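White TP-Link router with four aerials: do you need all that plastic?

I bought this second-hand from a stall in Marnbridge, mostly because the one our provider sent to Plistlow kept dropping out in the back bedroom. The chap selling it said four aerials would "reach anywhere". I've heard that before.
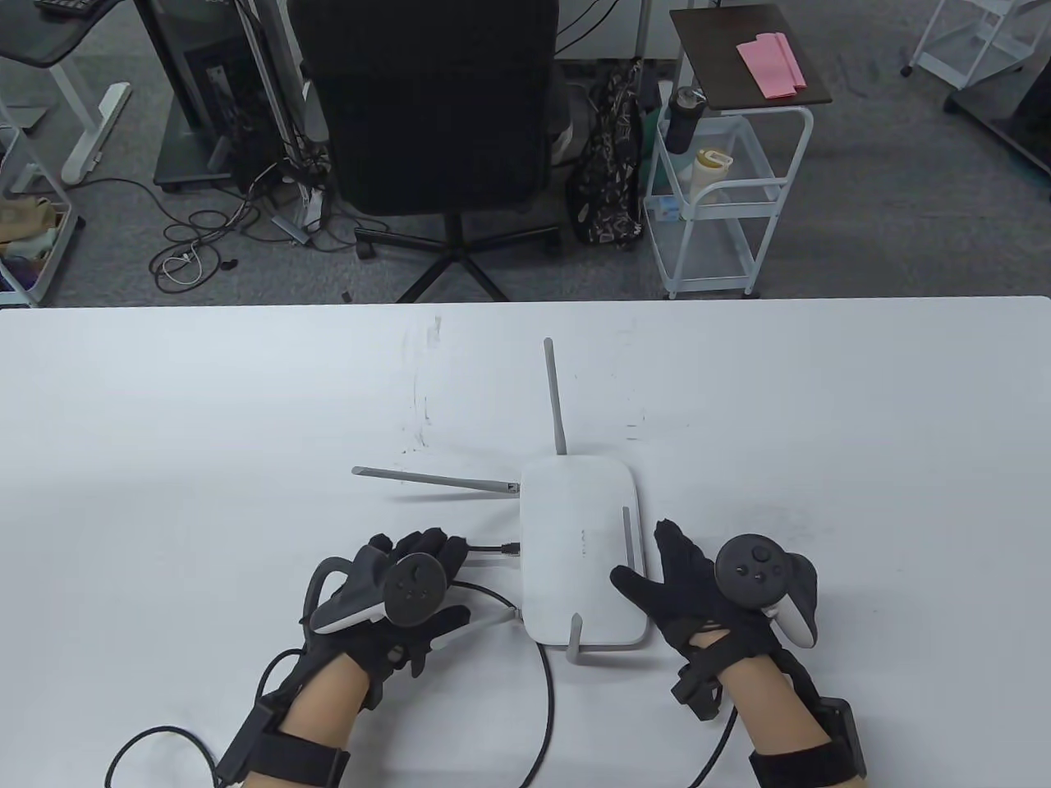
The router on the table, aerials every which way.

First, the aerials. They're grey, they fold and turn, and you'll fiddle with them far more than you should. I tried them all upright, then splayed, then in the pattern a man on the Divcombe residents' forum swears by. Upstairs the speed was the same each time. I left them upright so they'd take up less of the shelf.

The body is rounded and plain white, with the name so faint you'd hardly know who made it. I like that. I don't like how much room it wants once the aerials are out.

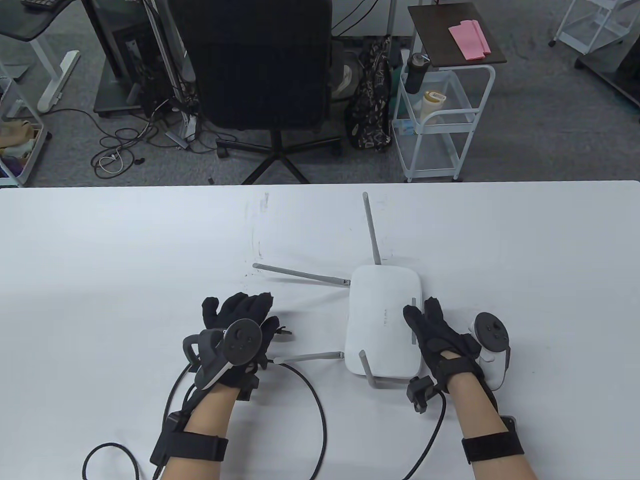
Page last changed: February 20, 2025

Setting up took me 10 minutes, plus another 10 hunting for the password I'd just made up. The back bedroom now gets a signal. It isn't fast. Yimyam, the recipe app my daughter uses up there, loads its pictures in 2 or 3 seconds, where it used to give up. The shed still gets nothing, whatever the stallholder says.

It has dropped out once since December, during a storm, so I'll let that go. 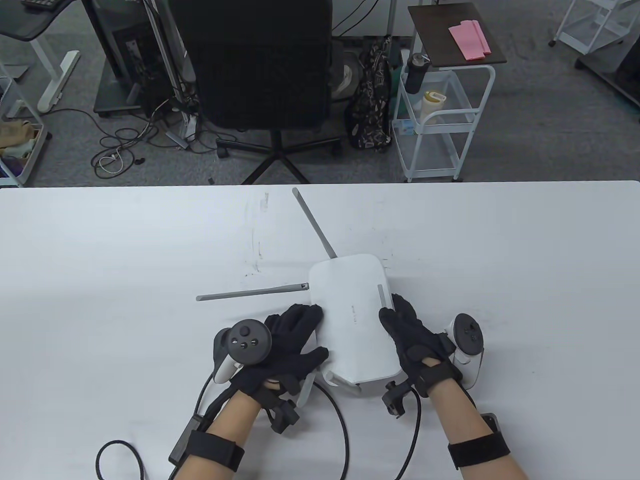
Worth buying?

Second-hand, yes, if your old one is as bad as ours was. I wouldn't pay full price on the strength of the aerials. Try moving your present router out from behind the telly first and see if that does it.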